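Marulanda

A wash-and-wear log for workout clothes, kept in plain CSV files

Hi! I'm Corinne, and I keep records of what happens to running shorts, leggings and T-shirts as they get older. I started because I was tired of arguing with my friend Anisa Nasution about fabric softener (she was for it, I was against it, and neither of us had a shred of proof). So we started writing things down. The log has grown to roughly 2,000 rows, and people at our running club kept asking for a copy, so I put it all in a folder with this file on top.

Last updated 14 Apr 2021.

What's in the folder

items.csv — one row per piece of clothing. Type, main color, fabric as printed on the label, where it was bought, new or secondhand.

washes.csv — one row per item per wash. Temperature, detergent, softener yes or no, spin speed, how it was dried.

checks.csv — one row per checkup. Waistband stretch, pilling score, fading score, smell score (sorry), and a notes column where I ramble.

labels.txt — care labels typed out word for word, spelling mistakes included.

The three CSV files are joined by item_id. It's a short code made from the clothing type and a number, so SH07 is a pair of shorts and LG12 is leggings. I skipped a few numbers early on when I was still using a notebook, so don't go hunting for SH03. It never existed.

Dark stretchy stuff makes up most of the log, because that's what people in the club wear. If you're hoping to learn something about white cotton socks you'll be disappointed.

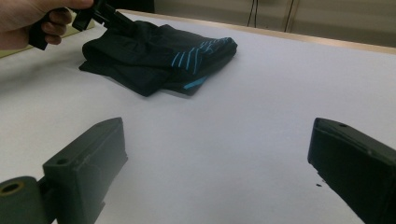 How the scores work

Pilling, fading and smell all go from 0 to 5, where 0 is like new and 5 is "please stop wearing this in public." Anisa and I score separately and the file has both numbers, in score_cl and score_an. I thought about averaging them but I like seeing where we disagree. She is much harder on fading than I am! For a long time I couldn't see any difference in the navy shirts she was marking as 3, and then I held one up next to a new one by the window and had to admit she had a point.

Waistband stretch is measured in millimeters. I lay the item flat, pull the waistband until it pushes back, and read the tape. It's my arm doing the pulling, so treat small differences as noise. Let the item sit overnight after drying before you measure, or you'll get odd numbers.

Washing conditions

Most washes were at 30 or 40 degrees Celsius (my machine only shows Celsius, and I never got around to converting). Spin speed is 1,000 unless the row says something else. There are two detergents in the log, written as Flalta and Evix. Flalta is the powder, Evix is the liquid. I paid for both myself and have no deal with either one.

Drying is "line," "rack" or "tumble." Rack means indoors with the window open a crack. I switched to rack for most of the winter, and that shows up as a big block in the file, so please be careful before you decide that rack drying makes clothes smell worse. It might just be winter.

Checkups happen flat and in daylight whenever we can manage it. Lamp light makes every black fabric look brown-ish and the fading scores go all over the place.

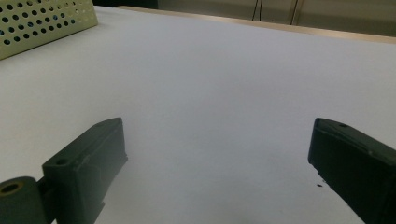
Rows scored by lamp have light = lamp, and I'd leave them out if you care about color at all. For pilling they're fine — you feel pills as much as you see them, and our scores agree pretty well either way.

Known problems

The item that's been through the most has 31 washes. Lots of others have only a handful, because their owners moved, lost them or wanted them back. Please don't compare a two-wash shirt to a much older one and write to me about brands.

Secondhand items have an unknown past. The wash number starts at zero the day they came to us, which isn't fair to them, but I had no better idea.

There's a column called molar in checks.csv. Molar was Anisa's name for a seam test that involved biting the thread, and we gave it up quickly. The column is mostly blank and you can drop it.

Some notes are in a mix of English and whatever shorthand I was using that week. "tw" means twisted seam, "el" means elastic is showing, "lp" means loose print.

Using it

Do what you like with it: school projects, blog posts, settling arguments with your roommate. A mention is nice. If you find a mistake, send me the item_id and the wash number and I'll go look at the paper notes, which I still have in a shoebox.

The next batch goes in sometime in June, with more T-shirts and, if I can talk the club into it, a few sports bras.

Corinne Lindqvist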